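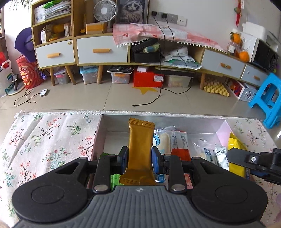 Issue 2, p. 71

Lepik hand gripper kit, household snacks sample
Reader's data card, kept by the Ollville equipment library

What you get

Mendeck sells the Lepik kit as a pair of hand-held grippers with a charging lead, a carry case and access to a sample set called Fikideo. A person holds a gripper in each hand and does the chore, and the recordings are supposed to teach a robot arm to do it later. The brochure says "ready to train." We have read that on other boxes.

This card covers the sample set and, where it matters, the grippers that made it. It was written by people who lend the kit out and get the complaints when it comes back.

Contents

Almost 2,000 clips, all of small packaged food being moved into or out of a shallow open compartment on a table. Each clip comes with a video file, a finger-opening track and a one-line task label. There is no sound. The index is a plain spreadsheet, and it opens without trouble, so credit for that.

The packets are the best part of the set. They are crimped, crumpled and shiny, and some have clear wrappers with printing on them, which is what a kitchen has in it. The background is a lived-in room with cables on the tile and storage boxes under a cabinet. If your robot is headed for a bare bench, you may find this a lot to look past. If it is headed for a home, you will want more rooms than this.

What the seller claims, and what we could check

"Gentle grip on soft packaging." The blue pads on the inside of the fingertips do hold a snack packet upright by pinching it between them. How hard they pinch is anyone's guess. The finger-opening track gives you distance and nothing about force, so a packet of chips and a packet full of crumbs look the same in the data. Mendeck's answer to our question was a link to the brochure.

"Natural two-handed work." We watched 100 clips picked from across the index. In most of them one gripper does the job and the other waits near the edge of the view. Call that natural if you like. We would not buy the set to learn handovers.

"Clean labels." The labels say "pick snack" or "place snack" and very little else. They don't say which packet. With several wrappers lying side by side in the compartment, that is a real gap, and you will be writing your own labels if color or type matters to you.

Known problems

The gripper itself covers a good part of the lower view. The body and the two black housings sit right where you would like to see the bottom of the packet.

Clear wrappers are hard to outline. Our usual masking tool lost them against the pale inside of the compartment and we gave up fixing it by hand.

Patterned tablecloth. The red blossoms confused our color-based picker badly. A better picker might not care.

Start and stop times in the spreadsheet drift from the video in the later folders. We reported this in March and the folders have not changed.

Suitable for

Trying out a grasp detector on floppy packaging. Checking that your file loader works. Classroom use, with the label problem explained first.

Not suitable for

Anything about grip strength. Counting or naming products. Any claim that a robot trained on this will cope in somebody else's kitchen.

Borrowing

The Ollville library has one Lepik kit on loan at a time. Bring back both grippers, the lead and the case. Mendeck does not sell finger pads separately, so please keep them away from scissors.

Changes since issue 1

Added the note on time drift. Removed our line calling the price fair, as the price went up.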